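The parking permit saga, part three

So the council meeting was on Tuesday and I went, like I said I would. I took a flask and everything. If you've been reading since the summer you'll know the background, but for anyone new: Hornell District Council wants to bring in residents' parking permits across our whole end of town, at £152 a year for the first car, and it would like us to believe this has nothing to do with the hole in its budget.

I got there early thinking I'd need to fight for a seat. I did not need to fight for a seat. There were plenty of people by the time it started, though, a lot of them from Javier Road, which is where the first batch of yellow notices went up. Somebody had brought a baby, who was better behaved than at least two of the councillors.

The parking item was number 9 on the agenda, so we sat through the leisure centre roof, the market fees and a very long exchange about who had or hadn't replied to an email. I'd never been to one of these before and I was surprised how much of it is people thanking the chair. Every single speech starts with it! Thank you, chair. Through you, chair. I caught myself doing it in the kitchen the next morning.

When they finally got round to us, Rodel Sebastian spoke first for the residents. You get 3 minutes and there's a little light that goes amber, and he timed it beautifully. His main point was that the consultation letter never mentioned a price. It asked whether we'd "support measures to make parking easier for residents", and well, who's going to say no to that? Then the yes votes get added up and presented as yes to the permit scheme. He read the wording out twice, slowly, and you could see a few of them looking it up in their packs.

Princess Calimlim went next with the petition, which had got past 1000 signatures over the weekend. She does the early shift at the bakery and she talked about the staff who drive in before the first bus runs, and where exactly are they meant to leave their cars? There's no business permit in the draft at all. The officer said this was "an area for further refinement", and there was a bit of a groan from the back (not me, I was pouring tea).

I'll be fair to the other side, as my sister says I never am. One councillor made a decent case for the streets nearest the station, where commuters do fill everything up by breakfast and people with small children end up parking two roads away. I've no argument with that. Give those streets a scheme if they want one. What I can't see is why Zidinau Close, a dead end with a driveway to every house, has to pay for it too.

Anyway, the vote. They've deferred it! It comes back in October with, and I quote, revised options, and the officers have to publish the consultation wording alongside the results. I'd have liked it thrown out altogether, but Rodel was pleased and he's been to a lot more of these than I have.

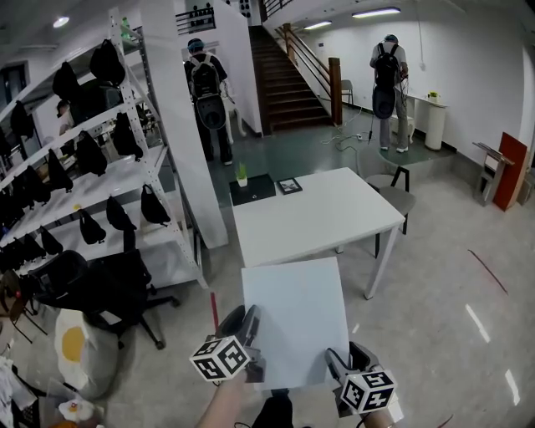 White table, small plant in a white pot.

Things to do before the next one, if you live round here. Write to your ward councillor, even if it's only a few lines, and say which street you're on. Sign the petition if you haven't – there are paper copies on the counter at the Rarkero café as well as the online one. And if you've still got the original letter, please hang on to it, because mine went in the recycling and I'm kicking myself.

I've also asked for the figures on what the scheme would cost to run. They've got the wardens, the machines and the new signs to pay for, and I'd like to know what's left at the end of it. The acknowledgement came back overnight, so we'll see. I'll put the answer up when it arrives, probably with some muttering.

Comments are open again now I've sorted out the spam. Keep it civil about the station streets, please, some of them read this.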